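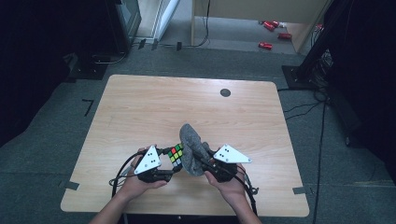

Manuela Amato, secrétaire de séance

Compte rendu, réunion Prumen, 2025-03-14
Présents : Haris Kakakhel, Serena Dal Bello, Dumisani Mkhize, M. Amato. Excusé : Taras Tymoshchuk.

1. Table
H. Kakakhel propose de garder la table en bois clair à coins arrondis pour les exercices de rangement. S. Dal Bello doute qu'elle suffise dès qu'on dépasse deux objets. Le devis Inard pour un plateau plus grand s'élève à 487 euros. Personne n'est convaincu. Point reporté.

2. Objets
Rubik's cube et tricot gris : maintenus. D. Mkhize demande ce qu'on apprend au juste en posant un tissu mou contre un cube. Réponse jugée vague, comme en février. Il souhaite une note écrite d'une page avant tout nouvel achat.

3. Sol
Trois canettes rouges par terre, près d'un panneau en bois clair. H. Kakakhel parle d'un rangement « en cours ». La secrétaire note que le mot figurait déjà au compte rendu précédent. Un bac sera commandé (18 euros), sans grande illusion.

4. Rideaux
Nettoyage des rideaux sombres : 166 euros selon Metmont. Refusé, deux voix contre une, une abstention.

Séance levée à midi.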